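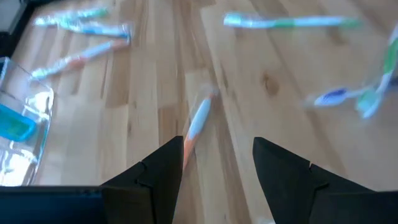
Before you can sell an item on the Enudeck register, it must exist in the item list, and this tutorial explains how to put it there from a spreadsheet. I wrote it for small shops which move from a paper price book or from an old cash register. Many such shops sell the same article in several colors or in different packages. Take toothbrushes: most of them come sealed in clear plastic packaging, some are orange and white, and the shop must decide if each color is its own item or only a variant of one item. Please decide this first, on paper, because it is slow to change later.

What you need

A computer with any spreadsheet program. The Enudeck back office login with the Manager role (the Cashier role does not show the Import button). The barcode scanner that you use at the counter. I use a Bako scanner, but any USB model which types the numbers like a keyboard will work.

Step 1. Download the empty template

Log in to the back office and open Items, then Import. Click "Get template". The file has nine columns. Only four are required: Name, Barcode, Price and Tax group. Do not rename the columns and do not change their order. The import reads them by position, and if you move Price to another place you will get prices that look like barcodes.

Step 2. Prepare the Barcode column

Select the whole Barcode column and set the format to Text before you type anything. If you forget this, the spreadsheet removes the zero at the beginning of the code, and the register will not find the item. I made this mistake in my first shop and had to scan one full shelf again.

Now put the cursor in the first cell of the column and scan the articles one after another. After each scan the cursor should jump down to the next cell. If it stays in the same cell, your scanner does not send the Enter key. Look in its manual for the setting called "suffix".

Step 3. Fill the names and prices

Keep the name short. The receipt printer cuts long names, so put the important word first: "Toothbrush soft orange" is better than "Orange soft brush for teeth". For the price, write only the number, without the dollar sign. Use a point for the cents.

If you decided to use variants, write the same text in the Group column for every row that belongs together. The register will then show one button, and the cashier selects the color after touching it. Each row still keeps its own barcode.

Step 4. Split a large file

Enudeck accepts 1,000 rows in one import. My last list, for the Kastbridge store, had 1,982 items, so I made 2 files. The first had 1,000 rows and the second had the rest. The header row is not counted, but it must be present in both files.

Save each file as CSV with UTF-8 encoding. If your spreadsheet asks about the separator, choose comma.

Step 5. Import and check

Go back to Items, then Import, and choose the first file. Click "Test run" and not "Import". The test run changes nothing in the register. It gives a list of the rows with errors, and the most frequent ones are these:

"Duplicate code": the same barcode is present two times. Usually you scanned one article twice.
"Unknown tax group": the name of the group must be exactly the same as in Settings, also with the capital letters.
"Price empty": there is a space in the cell and no number.

Correct the rows in the spreadsheet, save again, and repeat the test run until the list is empty. Then click "Import". Do the same with the second file.

Step 6. Update the register

On the register, touch Menu, then Sync. Wait for the green mark. Scan a few articles from different shelves and compare the price on the screen with the price on the shelf label. If you also print shelf labels with Varell, make the export to Varell only after this check, or you will print the wrong prices too.

Anatole Collet
Last updated Apr 14, 2018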